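2018-10-24 - gripper comparison, desktop teardown cell

Picking up where Tineke left the notes in July, so go back there if you want the long version of why we dropped suction for this. Short version: the cup was fine on lids and hopeless on anything with chips on it.

Had the arm most of the day! Yoga was supposed to get it after lunch but he's still waiting on parts, so I kept going. The plan was to run the two finger sets against each other on the same old tower, same arm, same program, only the fingers swapped. Set A is the Cuypers pair we've had forever, wide pads, rubber glued on. Set B is the narrow metal ones Arnout cut for us. I'm calling them the Murkthorpe fingers after the shop he borrowed the mill from, and he can complain if he wants a better name.

Memory modules first. Set A got 199 clean pulls out of 264. Most of the misses were the pad bumping the neighboring slot on the way down, which we sort of knew would happen (the rubber adds more width than I had in the model, and I never updated the model, my fault). Set B got 225 out of 264, and the misses there are a different animal. It goes in nicely, closes, and then the module slides a hair in the grip when the arm lifts. Usually it still comes out but it's tilted, and then it won't seat in the fixture. I counted those as misses. Riet thinks I'm being too strict and that the ridges on the plate ought to forgive a little tilt. Maybe. I'd like to see the lead-in chamfer opened up before I change how I score it.

Latches: I'm opening them by hand for now. Don't read the numbers as a full cycle, please.

Force limit. I started with the setting from the Celtier controller, 3,000 on their scale, whatever a unit is supposed to be (Fenna, do you still have that PDF?). Way too much for the narrow fingers, I could hear it. Backed it off in small steps until the grip stopped creaking, then ran everything above at that value. It's saved in the shared folder under Media, next to the videos, with both sets' logs.

Then on to the CPU area, which is where it gets fun. The approach has to come straight down, and the wrist is fat compared to the fingers, so the question is how much room you get before the bracket or its cable runs into something. I jogged it over the socket by hand at slow speed and wrote down poses as I went. 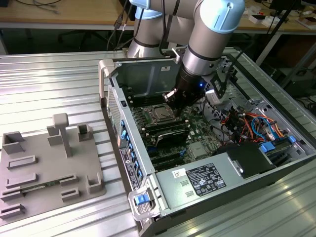
The cable loop off the bracket is the thing I'd fix before anything else. It's one more thing to snag in there, and the power wires don't need any help making a mess. Shorter cable, or route it back up the wrist and tie it. Arnout has a clip design from the last cell that might fit with a new hole pattern.

I haven't tried lifting the processor yet with either set. Retention has to be released first and I don't have a tool path for the lever that I trust, so that's a separate day.

Leaning toward set B overall, with something thin and grippy on the inside faces. Fenna mentioned a tape she used on the connector job - need to ask her which one, and whether it leaves gunk on the contacts.

To do:
re-measure finger width with the rubber on, fix the model
chamfer on the plate ridges (Riet)
cable on the wrist bracket
rerun set B with tape, same count, same force
give Yoga his arm back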